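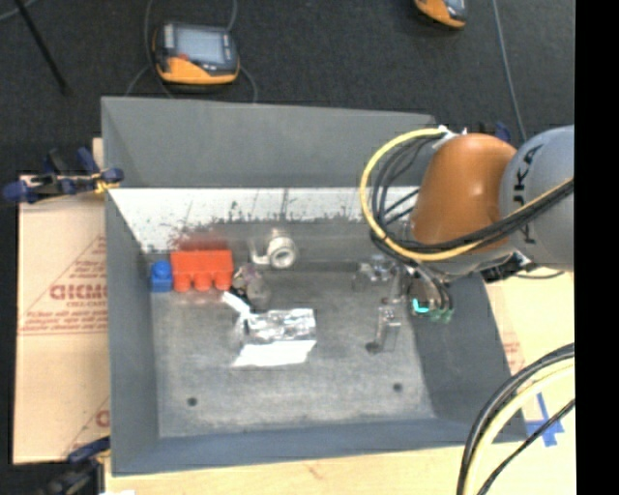 Debashish Sivakumar wrote in the margin of our first plan that a mixed bin is only a bin until somebody has to find the small thing at the bottom of it. We kept his remark, for it became the question of our project: how should a shared box for odds and ends be arranged, so that a person can find an item without turning out everything else?

1. Background

Our department has a store room with grey bins for mixed items. Over the years they received toy building blocks, packets, pieces of wrapping and small metal parts. The list we were given, called the Perkmont list, has 1,279 entries, but it says only which shelf an item belongs to and nothing of its size or shape. In October we asked to use one large bin for our trials.

2. What we put in

We did not want a full bin, because then one studies only the digging. We chose a handful of unlike things. A small blue toy block and a larger red-orange one with rounded studs stand for the solid, bright items. A shiny foil packet stands for the light and reflective ones. There was also a crumpled, translucent item, which gave us more trouble than we expected.

3. Method

Each of us looked into the bin from the same side and named the item which he or she noticed first, then second, and so on. After this the items were mixed again. We allowed up to 10 minutes for one round — in practice it was much shorter — and made five rounds in the morning, before the lamps in the corridor were switched off.

4. Results

The red-orange block was named first in most rounds. The foil packet came next, but two of us described it wrongly, as they took the wrinkled part and the white part for two separate things. The crumpled item was often missed when it lay against the red block. The grey floor and walls were helpful for bright colours and not helpful at all for silvery ones.

We had also planned to compare the Ovetti dividers with the Tomell trays. The trays arrived too late, and therefore this part is missing. I regret it, as Soliman had already prepared the labels.

5. Suggestions

Translucent and crumpled items should have their own small box. Foil packets may stay in the large bin, if they lie flat and away from white paper. The worn floor could be covered with a plain dark mat — we have not tested this. The list needs one more column, for the size of the item, and it should be filled in when the item is first put away.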